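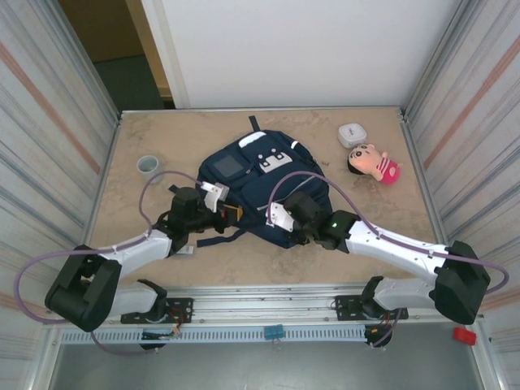

4 min read

Home | News | Cameras | Lenses | Bags | Workshops | Contact

Skorna photo walk returns to Boswood with more places and a shorter route

19/04/2022
By the news desk

The yearly photo walk in Boswood will come back this spring after a long pause, the organizers at the Skorna Photo Club have confirmed. The route is shorter than before, the number of places is higher, and for the first time people who take pictures only with a phone can join in all parts of the day.

The walk begins at the old tram depot on Valderrama Street and ends at the river stairs, 7 kilometers later. In earlier years the walkers continued up to the quarry and came back by bus, but the bus line has been closed since March and the club decided not to rent a private one. Walkers who still want to see the quarry can go there on their own after the official end. The path is open until dark, and the club asks them to stay behind the fence on the north side.

Registration opened last week and by this morning 519 people had signed up. The club can accept 1000, and it does not plan to make the limit bigger, even if the demand is strong. The town gave permission for this number only, and the narrow part of the route behind the market hall becomes difficult when too many people stop there at once to take the same picture of the arches.

Participants are divided into groups of 35, and each group leaves the depot with one guide. The guides are members of the club. They do not give lessons on the way, but they know where the light is good at which hour, and they can help with simple questions about exposure or focus. A person who wants real teaching should choose the morning workshop, which takes place inside the depot before the first group leaves. The workshop this year is about taking pictures in mixed light, for example when there is a window on one side and a lamp on the other. It costs extra and the places are almost gone.

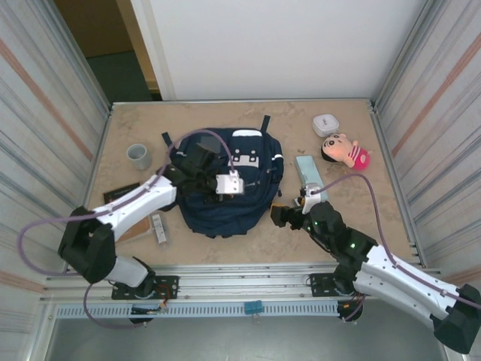 The rules for equipment have also changed a little. Tripods are allowed at the river stairs and in the depot yard, but not on the market section. Drones are not permitted at any point of the route. Film cameras are welcome, and a table for changing film will be prepared at the halfway stop, where there is also water and a place to sit. The club advises everyone to bring one lens, or two at the most, and to leave the heavy things at home. Lockers in the depot can be used without payment, but they are small and they cannot be reserved.

At the end of the walk each participant may send in three pictures to the open exhibition. The pictures must be taken on the day and on the route. Simple corrections of brightness, contrast and color are accepted, and so is cropping. Pictures put together from several files are not accepted, with the exception of panoramas. In the last edition there was a long discussion about this point, when a night sky was found to come from another picture, and the rule is now written more clearly on the form.

The selected works will be printed by Dromura, a local print shop, and shown in the depot for the whole summer. Dromura will also print one picture for every participant younger than sixteen, chosen by the participant and not by the jury. The prints can be collected at the shop on Valderrama Street when the exhibition has opened. Sending by post is not offered.

There is no prize money. The club says that it tried this in the past and that it made people nervous, and many of them spent the whole day at one corner waiting for the perfect moment. The authors of the selected pictures receive the framed print after the exhibition closes, and their names are put on the board near the entrance.

In case of light rain the walk takes place as planned. In case of a storm it is moved to the following weekend, and all registrations stay valid. The club will write to everybody by email the evening before, so it is important to give a correct address in the form. Dogs may come along if they are kept on a short leash. The part between the depot and the market hall is flat and can be used with a wheelchair, but the river stairs have no ramp, and the club offers a different end point at the lower bridge for those who need it.

Registration is possible on the website of the club or in person at the depot, in the afternoon. Groups from schools should write first, because they receive their own starting time.

Comments (4)

riverlight
Sad about the quarry. It was the best part for me, specially in the late sun. But I understand about the bus.

mk_analog
Good that there is a table for film this time. Last time I changed a roll under my jacket and lost the first frames. Will there be shade over it?

Tower Window
Does anybody know if the lower bridge end point has parking? I will come with my mother.

pinhole_b
@Tower Window there are a few spaces behind the boat house, but come early.

Previous | Next | Back to News | Top of page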